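The smallest kitchen I have ever cleaned

I have now spent more time on the toy kitchen than on the one I cook in. Mine has a drip under the sink and a drawer that opens only if you lift and swear. The toy one has subway tile.

It went together on a Friday night with an Allen key and a set of directions that called every part "panel." I was in bed by a quarter to one.
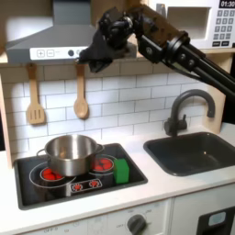
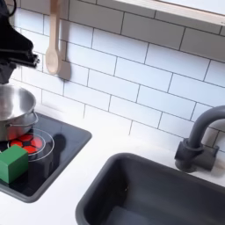
The cooktop end, with pot.

Samer Shboul came by the next day, looked it over and asked what the rent was. Fair enough. I lived for years in an apartment with one working burner and no hood whatsoever, and these people (they are three and five) have a gray hood with plus and minus buttons on it. Plus what? They haven't said. They press plus a lot.

The microwave says 01:30. I can't decide if that's a minute and a half or half past one in the morning. The three-year-old treats it as the time, any time, and announces it with great confidence when asked if she's ready for bed. The five-year-old says it means soup.

Everything is soup, by the way. The stainless pot is the only pot I put out, and soup is what comes from pots. I've had block soup, sock soup, and a thing called Trosham, which is a word she made up and a dish she will not explain. It involved a green block and one of my good napkins. I said it needed salt and was told the restaurant was closed.

The part I'm proud of is the utensils. There's a slotted wooden spatula and a wooden spoon, and they hang from hooks under the shelf, against the tile, like something in a magazine for people who own a lot of linen. I have wanted hanging utensils my whole adult life. In my own kitchen they live in a crock with a whisk that grabs everything else on the way out. I went and priced hooks at Gunex after this. They come in packs of 10, I needed 2, and that's where the renovation stands.

Cleaning it is another matter. White countertops are a choice you make before you've met a child with jam. I wipe it down after dinner, after I've wiped down the real one, and I've started doing the little one first because it's done in a minute and a half (so maybe that's what the microwave meant). The black cooktop shows every fingerprint. So does the pot. The grout lines I'm leaving for February, when I'm usually low enough to enjoy that sort of thing.

Meanwhile the drip is still dripping. I did buy a washer for it, and it's in the drawer that won't open.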